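The Kitchen Table at the Back of the Shop

At Skudus, a contract packing firm in Cetcombe, the newest job on the floor involves a toy kitchen. Workers take turns at a white table in the training area, setting out play food and cookware for a robot arm to handle. The firm packs 214 product lines, many of them mixed sets that change with the season, and until last August every one of them was packed by hand. 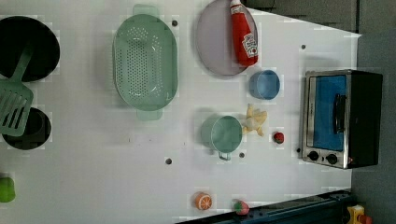

Skudus employs 300 people. Of those, 40 have signed up for the table work, which is paid at the same rate as packing. A shift there lasts two hours. The worker lays out the pieces, starts a run, watches it, writes down the result and sets the table again. By the end of January the log held 1,863 runs.

Packers who have done it say it is easier on the shoulders than the line and harder on the attention. Some asked to go back after a week. Others have stayed, and a few now write the task lists themselves, a job that used to belong to the engineers from Rerklow, the company that supplies the software.

Toys suit the work for a simple reason – they come in awkward shapes, and it doesn't matter much if one gets dropped. A banana has to be picked up differently from a bottle, and a bottle differently from a plate.
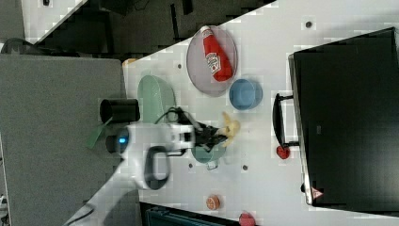

What happens to the packing jobs is a question that comes up at every staff meeting. Management has put in writing that no one will be let go through the end of next year. It has not promised anything after that, and people on the floor have noticed. Openings on the night shift are being left unfilled.

The older workers bring up Rees, a bottling plant across town that put in automatic palletizers and moved its loaders to maintenance. Some of them liked the change. Others missed working in a crew, and said the building got quiet.

The first arm is due on the packing line in August, on the gift set station. Two packers will work beside it.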